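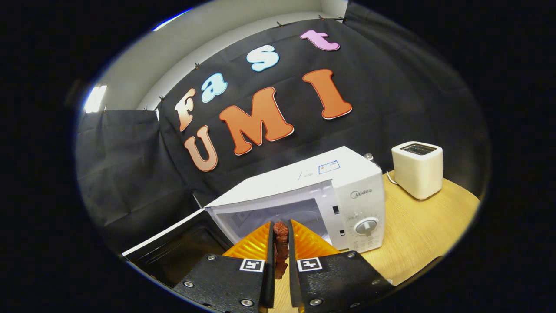 White microwave, door open to the left.

Re: Microwave trips RCD, but only when the door opens
Appliance Repair > Microwaves and Ovens

avar_bench wrote:
Bench unit, white, countertop. It heats normally and finishes its cycle normally. If I open the door while it is still running, the RCD on that circuit trips. If I let the timer run out and then open the door, nothing happens. The RCD is rated at 30 mA. Same result on a second circuit with its own RCD, so I have ruled out the outlet. I have not had the cover off yet.

flusto wrote:
Door switches are the first place to look. Most of these have a primary, a secondary and a monitor switch. The monitor is wired to short the supply if the primary fails to open. If the order of operation has drifted, you get a brief short every time the door is pulled under load. Normally that blows the internal fuse, though.

Do not take the cover off unless you know how to discharge the capacitor. Unplugged is not the same as safe.

Khoury wrote:
Disagree with flusto. A monitor switch short is active to neutral. An RCD compares active and neutral and does not care about that. It would take out the fuse or the breaker. An RCD trip means current is going to earth.

Is it a straight RCD or a combined RCD and breaker? If it is combined, the OP can't tell which half operated.

flusto wrote:
Fair point on the combined type. I had assumed one, as that is what most newer boards have here.

avar_bench wrote:
It is a combined unit, 30 mA. The internal fuse has not blown as far as I can tell, as the oven still works after I reset the board.
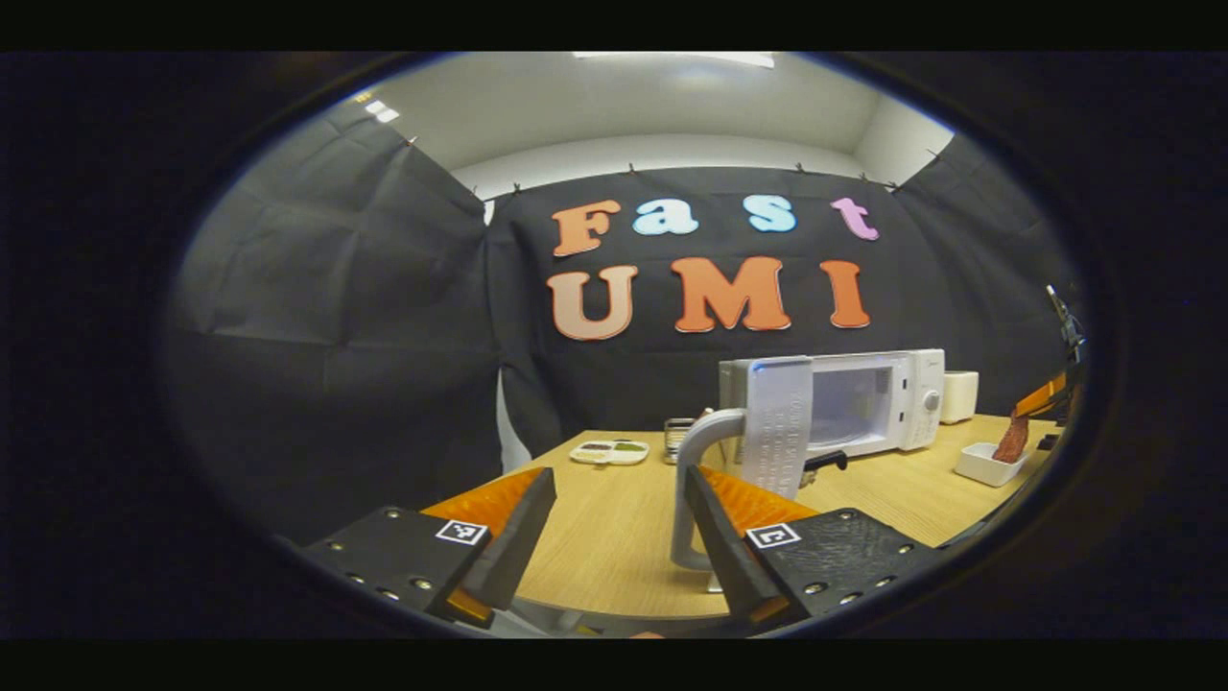

Same microwave on the bench, right-hand side of the table.

elell_21 wrote:
Could also be the turntable motor or the lamp. Mine had a cracked lamp holder touching the case. The lamp came on with the door.

Khoury wrote:
Then it would trip on opening with the timer finished as well. He says it doesn't. Whatever this is needs the oven to be running.

Ghada Abou Jaoude wrote:
I repair these for a living, so a few notes.

1. Opening the door under load breaks the transformer primary at an arbitrary point in the cycle. The spike can push leakage through tired insulation to the case. The mains filter adds to this, as its capacitors go to earth.
2. Add up the standing leakage on that circuit. If a fridge and a kettle are already leaking a few milliamps each, the spike only has to supply the remainder.
3. An insulation test at 500 V from the joined active and neutral pins to earth will tell you more than swapping switches.

Cost matters too. A switch set is $21 here and I charge more than that to open the cover. I would not quote the job on a basic oven.

flusto wrote:
I would still change the switches first. $21 is cheap and they wear out.

Ghada Abou Jaoude wrote:
They do wear out. That does not make them an earth fault.

avar_bench wrote:
Unplugged everything else on the circuit. Opened the door under load six times and got one trip. Before that it was every time. I will book the insulation test and post the reading. Until then it stays unplugged.

elell_21 wrote:
Check the filter board for a brown mark when the cover is off. Mine had one next to the fuse clip.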